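Grivberg Player's Guide
Section 4: Setting up your first settlement

Before you start

You will need a saved character who has finished the road to Turnow, a free save slot, and 468 timber. If you have 467 timber the game will let you walk all the way to the building site before mentioning it. Timber counts whether it is on your character or in the cart, but not if it is in the river.

Settlements can't be moved once founded. They can be abandoned, burned down or given to a rival, and players have found ways to do all three by accident, so make a manual save now.

Founding the settlement

1. Open the map and pick any square with a green border. Squares with an amber border are allowed but flood in spring. Squares with a red border belong to Thongdee, who will send a letter, and then people.

2. Walk to the square and hold the Build key until the ring fills. Letting go early cancels the action and plays a small disappointed noise. The noise can be switched off under Options, Sound, Remarks.

3. Place the hall first. Rotate it with the Q and E keys. The door must face a road, or a place where you sincerely intend to put one.

4. Place a well within 51 paces of the hall. The marker turns blue when you are close enough.

5. Name the settlement. Names are limited to 20 letters. The filter is fairly strict and was written by Poonam Mathur after the open test, so please don't write in to ask what she has against your village.

Note: If the hall appears to float, you have built on a slope with Smooth Ground turned off. It is safe to use. Villagers will jump for the door and mostly make it.

Stocking the store

Your first villagers arrive at dawn on the second day, and they arrive hungry. The store opens with nothing in it. Transfer food from the cart by opening both windows and dragging, or press T to move the lot, including anything you were hoping to keep.

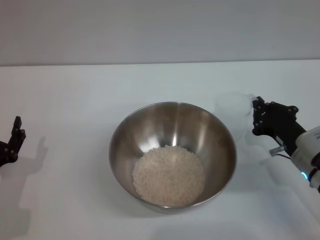

Grain is the best thing to bring, as it never spoils and every villager will eat it. A full store holds 1,000 measures and a new settlement gets through up to 700 in its first winter. The store window shows a total but the building itself shows a heap, and the heap is drawn at only four sizes. The smallest looks much like the white grains at the bottom of that steel bowl, a low mound with plenty of bare wall above it, and when you see it you should stop decorating the hall and plant something. Fish and berries are fine as extras. Turnips raise health and lower mood.

6. Open the store window and tick Ration. This is off by default, for reasons lost to history.

7. Set the ration to Normal. Generous makes villagers happy for nine days and then very unhappy. Mean produces a song about you, which they will sing near your house.

8. Assign one villager as storekeeper. Choose someone with Patience of at least 3. The Greedy trait is not shown until it matters.

Caution: Do not put the store next to the goat pen. Goats can path through any door a villager has left open, and villagers leave all of them open.

Connecting to Clasitier (optional)

Clasitier is the shared trading post, where you can swap goods with settlements run by other players. You need to be online, and your settlement must have survived one night.

9. Build a signpost on the road and choose Clasitier from its list.

10. Set which goods you are willing to trade. Anything left blank counts as "yes". This includes the well.

11. Press Confirm and wait for the carter. He takes one game day each way and will not be hurried. Hitting him adds a day.

If something goes wrong

No villagers arrive: check that the road joins the hall and that the hall has a roof.

Villagers arrive and leave again: read the song.

The storekeeper is missing: look in Clasitier, under Livestock. Buying them back costs less than you'd expect and they lose one point of Loyalty.

The Build ring fills but nothing happens: you are standing where the hall wants to go. Step back three paces and try again. If it still fails, reload the manual save you made at the start of this section.

Section 5 covers walls, gates and what to do about the goats.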